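Upstairs workroom notebook, Brolgate
February, started writing at 4.50 pm

Really good day on the loft. I came up this morning meaning to sort one drawer and ended up rethinking half the floor, and I'm so pleased with how it's shaping up that I want it all down before I forget which bits were planned and which were luck.

Main idea, for anyone from Bescombe reading this later: the long dark-topped table is for things that stay out, the white tables are for things you are working on today. We've said this before but never stuck to it. The measure I'm using for the walkway is 3000 mm clear between the stair side and the nearest table leg, and the full run along the wall comes to 3591 mm (measured twice, same answer both times, hooray).

Water first, as it's what everyone asks about. The cooler stays against the white wall. I like the spare bottles lined up on the floor next to it, red caps and red labels side by side, and I'd like us to keep doing that. You can tell from across the room what's left, and they're well away from the stair railing.
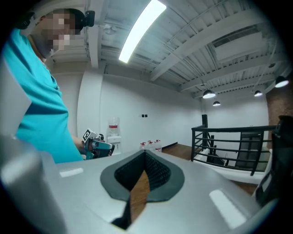 Tables and chairs

The Cruzado order came to 6 storage tubs and I've only found homes for some of them. Screws and fixings get the shallow ones. The deep ones might do for offcuts, though I'm tempted to keep one for cloths, which currently live absolutely everywhere.

I tried the square table in two spots on paper before moving anything. By the window it gets lovely light but you end up with your back to everybody. In the middle of the floor you can walk right round it, so two people can work on one job from opposite sides without bumping elbows. Middle wins! If we hate it we can shift it back, it's a light thing.

Labels: still to do. Sellero do a roll of 50 plain ones and I reckon one roll covers the tubs and the shelf edges with plenty over. Black pen, capitals, no abbreviations please (I still don't know what "MSC FX B" was). 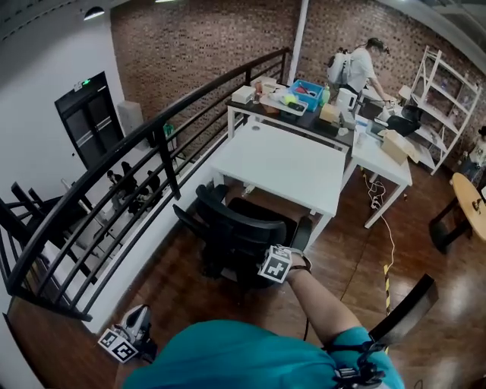 Chairs get a rule of their own from now on: when you finish, push yours in. It makes a huge difference to how the place feels when you come up the stairs, and it costs nothing. The black mesh one tucked up to the square table is just how I'd like them all left, with the top bare and ready for whoever comes next. The long table behind is another story, with the blue basket of tools, the tray, the green bottle and the kettle all sharing the one surface, and that's my job for tomorrow morning. I'd like the kettle to have a clear bit of table to itself, and the basket could go on a shelf at hip height where you can reach in without lifting it down.

Also for tomorrow:
- yellow cable and the power strip by the second white table. Find a route along the wall and see if it reaches
- big cardboard box, open it or flatten it
- small screws out of the drawer and into a shallow tub
- ask Bescombe if they want their shelf brackets back
- more tea

Stopped at 5.20. Drawer still not sorted.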